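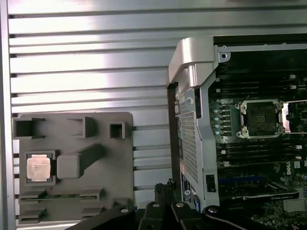
We have had the Valtonen bench kit on loan since April, and I said I would write up how it does on CPU work. The kit is an arm, a three-fingered gripper and a license for Fluvia, the software that runs it. Ours came through Mavuvetti in Grukolville, who charge 1391 for the first month and less after that.

Setup took nearly 2 days. Most of that went into teaching it where the tray pockets are. The tray has to sit in the same spot every time, so bolt it down.
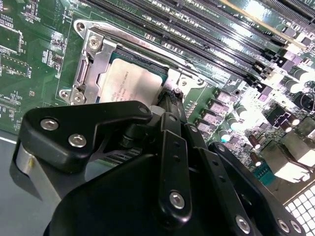 The part I cared about was the socket. Fluvia lets you set a separate speed for the last bit of travel, and I would turn it well down from the default. The finger plates are wide, so check your clearance near tall capacitors and memory slots before you save a path - I redid mine twice.

Support answers email the same day. The manual is thin on error codes. I'm keeping the kit for another month and want to try memory next.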